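Ovo Gripper Kit, evaluation recordings
Data card, version 4

Summary
Wrist-camera recordings made with the Ovo two-finger kit, sold by Riedl, during a product review at Memummont. The set has 47 episodes of small-part handling. Each episode is one folder with video, joint states and finger opening.

Setup
The camera looks down past both black fingers at the work surface. Episodes in the "ring" group use a glossy green surface with a white raised ring and polished guide rods. The part is a small, pale cylinder with a rounded end. Glare on the green is strong in this group; exposure was left on auto.
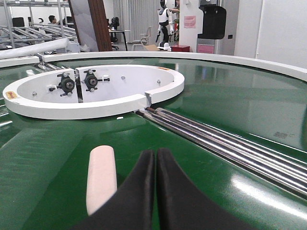
Grigoris Petridis replied to the first release that finger opening is logged at the motor and drifts from the true gap under load, so it should not be used as a measure of part width. The field has been renamed motor_opening.

Known issues
Timestamps in 4 episodes start late. These are listed in skip.txt.
Fingertip covers were replaced after episode 21. Grip force before and after is not comparable.
The kit's driver drops the first joint message after a restart.

Not included
Force readings from the Gasitz bench, and failed calibration runs.

Contact
Verena Rüegg, Memummont. Last changed December 2019.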